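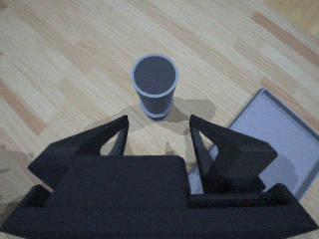
Crosswalk and Sidewalk Inspection, Kastari Avenue at Innes Street

Inspector: Győző Fekete
Visit: November, 7:40 a.m., dry pavement
Pedestrian crossings logged at this corner last year: 3,424

1. Crosswalk markings visible from both approaches
PASS. Two bars are worn on the Innes side. Repaint in spring.

2. Walk signal works on all corners
PASS. Countdown runs full length on each.

3. Push buttons reachable and working
FAIL. Northeast button sticks. Had to press it 5 times. Work order sent to Trilanau Signals.

4. Audible signal loud enough over traffic
PASS, but low when a bus is idling. Ask Trilanau to check the volume setting while they are out there.

5. Curb ramps clear, no lip over half an inch
FAIL. Leaves and gravel on the southwest ramp. Swept by hand during the visit, needs to go on the street crew's route.

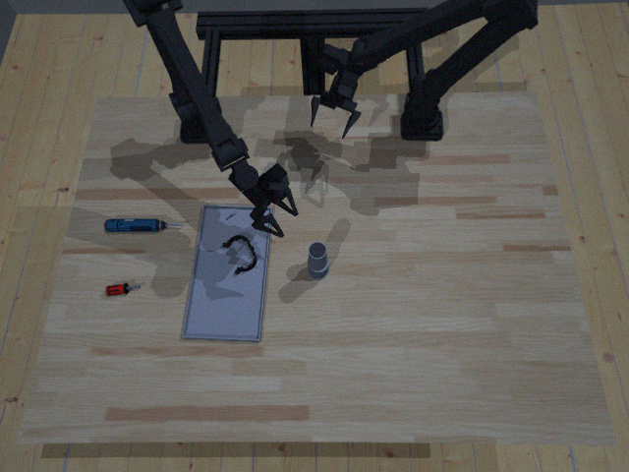 Two robot arms with a gray tray.

6. Sight lines for turning drivers
FAIL. Hedge at 49 Innes hangs over the sidewalk and hides anyone waiting to cross. Notice left at the door. Same comment as last year.

7. Street lighting
NOT CHECKED. Daylight visit. Needs a second trip after 6 p.m.

8. "Look up" stencils at the curb
PASS. Still readable. Most people I saw with a phone out did stop at the curb, but one walked straight out on the red hand and a van had to brake.

Follow-up: items 3 and 6 first. Item 5 can wait for the regular sweep.

Related
Brirell Road school crossing checklist
How to report a broken walk signal
Hedge and tree clearance rules for corner lots

Last updated: November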